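## Pinza paralela Vimance con cámara de muñeca

Si estás dudando entre varias pinzas para herramienta de mano, te contamos con calma cómo nos ha ido con esta, que llevamos usando en Plernstead desde septiembre (y a la que, lo confesamos, le hemos cogido cariño). Los dedos son planos, negros, con un reborde exterior que ayuda bastante cuando el mango es redondo, y la cámara queda mirando justo entre los dos, así que ves lo que agarras. 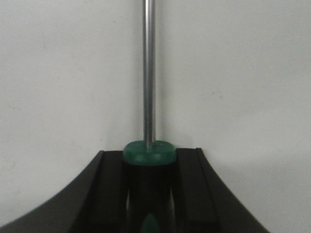

El ajuste de fuerza se hace desde el controlador Mao y tiene 4 niveles. Para destornilladores nosotros nos quedamos en el segundo, aunque la Karkgate, que también probamos, pedía más apriete con el mismo mango y se nos hacía menos cómoda de calibrar.

### Dónde la probamos

Entre estanterías de rodillos y cajas azules de plástico, con luz natural entrando por las ventanas. ¡Mucha luz! Conviene fijar la exposición a mano, porque el modo automático tarda en decidirse. 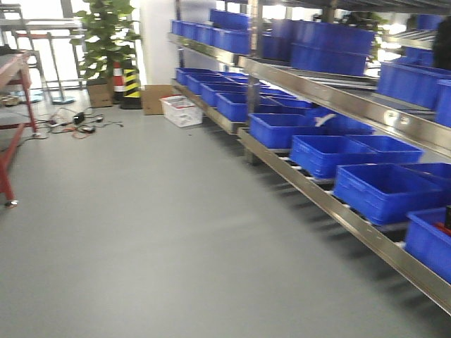
*Foto: Shaohua Yuan / Plernstead*

Hicimos 3,047 agarres en total, 31 de ellos repetidos por un fallo nuestro de configuración, nada que ver con la pinza.

### Agarre vertical sobre la mesa

Es la postura que más nos preguntáis: mango abajo, varilla hacia arriba, y detrás lo que haya en el puesto, en este caso una caja de herramientas SATA verde y una bandeja clara.
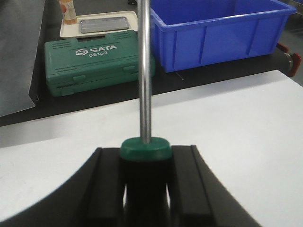

*Tiempo de lectura: 2 minutos*

La varilla metálica tapa parte del fondo, y eso hay que tenerlo en cuenta si vas a usar la cámara de muñeca para localizar piezas; nosotros la combinamos con una fija y tan contentos. El juego de dedos de recambio lleva la referencia 51 y se pide aparte.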